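Adding a second memory module to an old office tower, which slot?

Posted by Ehsan Karimi
December 30, 2020

Hello all, and I hope the holidays are treating you kindly. I inherited an office desktop from my brother-in-law when he closed up his shop, and my daughter has been using it for her school work. It is a perfectly decent machine but it takes forever to do anything once she has a few windows open. I looked it up and it only has one memory module in it, 4 GB, so I went and ordered a second one from Plindell, same size and same speed as far as I can tell.

Now that it has arrived I am a little nervous. I have never had the side off a computer before. Do I stand it up or lay it down? Does the new module have to match the old one exactly? And there are an awful lot of wires in there, so do I need to unplug any of them to get at the slots? Thank you in advance for your patience with a beginner!

Gilles Mallet

Welcome, Ehsan, and please don't be nervous, this is about the friendliest job there is inside a computer. Lay it down on its side with the opening facing up, on a good solid table. Shut it down properly, pull the power cord out of the wall, then hold the power button in for a few seconds to drain what's left. Touch bare metal on the case before you touch anything else (I do it every time, even now, and I've been at this since my kids were small).

Find the processor socket, that square thing on the board, and the memory slots will be close by. The cables often flop across just where your hand wants to go. You can nearly always ease them to one side without unplugging anything. If one really must come off, take a picture with your phone first.
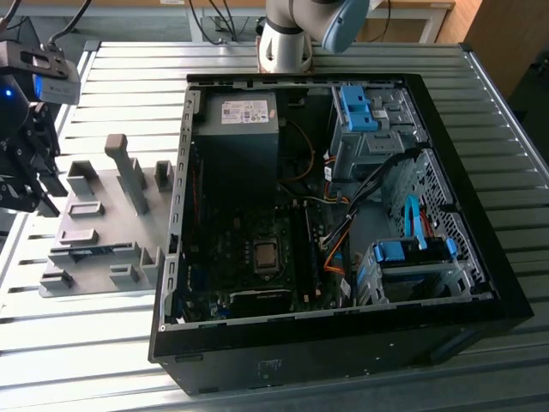

Tranness Community Help > Desktop Repair Club

I had a tower open on the bench with the same kind of layout, two slots to the right of the processor and a module in one of them. Open the clips on your empty slot, line up the notch, and press down firmly on both ends until it clicks. It takes more push than you'd expect! Same size and speed is what you want, and a different maker is usually fine.

puron_pete

just stick it in the empty one. if it beeps at you when you turn it on take it out and push it in harder

Ehsan Karimi

Thank you both so much. It went in on the second try (I had it backwards, and the notch saved me) and the computer now says 8 GB. My daughter is delighted, and I am already wondering about a new drive.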